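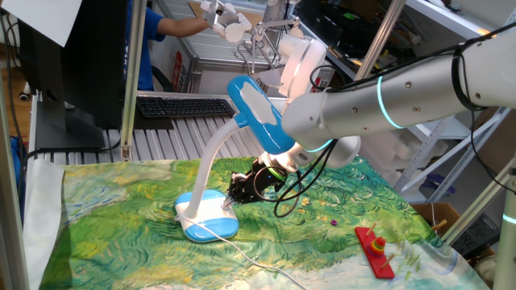

How much light do you need on a desk when you work in the evening?
Enough on the page to read small print without leaning in, plus a second, softer light somewhere else in the room. The desk light by itself leaves too much contrast between the paper and everything around it, and your eyes keep adjusting every time you look up.

Light for Reading and Handwork at Home
Speaker notes, Anastasia Karras
Hemel Library evening talks, 13th July

Opening (keep it short)

Thank Makis Galanis for setting up the room. Ask him to leave the ceiling lights on for the first part. I'll ask for them to be turned off when I get to glare.

Say who I am. I fitted lighting for Tedar for a long time, mostly offices and school libraries, and now I do home visits. Most of those visits are for people who read a lot, sew, draw or do repairs at a table. The complaint is nearly always the same: "I bought a brighter bulb and it's still no good."

Read out the letter from the woman on Dimitriou Street. Only the first paragraph. She had three lamps on one table and still got headaches. Come back to her at the end.

Part one: where the light comes from

Light from behind you puts your own shadow on the work. Demonstrate with the book and the flashlight.

If you write with your right hand, put the lamp on the left. If you write with your left hand, put it on the right. People know this and still don't do it, usually since the outlet is on the wrong side. An extension cord along the back of the desk fixes it. Keep the cord off the floor where you walk.

For reading in a chair, the light should come over one shoulder and land on the page. A floor lamp set slightly behind the chair does this well. One set straight behind your head does not.

For sewing by hand, low and from the side. The threads throw small shadows and you can see the weave. For machine sewing, the lamp on the machine is too weak on dark fabric. Add another one at the left.

Pause here. Ask who works at a kitchen table. Expect most hands to go up. A pendant over the middle of a table lights the middle of the table, and you are sitting at the edge of it. Move your chair around to a corner, or bring in a lamp.

Part two: glare

Ask Makis for the lights off.

Turn on the bare bulb. Let people look toward it for a moment, then turn it off and have them try to read the handout. Lights back on.

Rule to give them: from your normal sitting position you shouldn't be able to see the bulb. If you can, lower the head of the lamp or tip it away. This costs nothing and it's the first thing I change on a visit.

Shiny paper. Magazines and photo books reflect the lamp straight back. Move the lamp farther to the side until the bright patch slides off the page. Show with the seed catalog.

Glass desk tops are the worst surface for this. A piece of plain cloth or a blotter helps.

Screens. Don't point a lamp at a screen. Point it at the papers beside the screen, and put a low light on the wall behind.

Part three: bulbs

Explain lumens in one sentence. It's how much light comes out of the bulb. Watts only tell you what it uses.

Warm or cool is mostly taste. Warm is easier late in the evening. Cooler light helps with matching thread or paint, but daylight is still better for that, so leave color matching for the morning.

Mention color rendering only if someone asks. It took up the whole second half in March and we ran late.

Older eyes need more light. Say this plainly. A person in their sixties needs a good deal more than a person in their twenties for the same page, and it isn't a matter of new glasses. Tell them to get the eyes checked anyway.

Back to the letter

All three of her lamps were behind her. We moved one to the left, put one in the corner facing the wall, and she gave the third to her sister. Same bulbs as before.

Questions

Leave time. Likely ones: clip-on book lights (fine for travel, uneven on a wide page), magnifier lamps (good, but cover the lens when it sits in the sun), dimmers (check that the bulb says dimmable).

Handouts are in the box by the door. There are 40. If they run out, take names and I'll mail more.

Return the flashlight to the front desk.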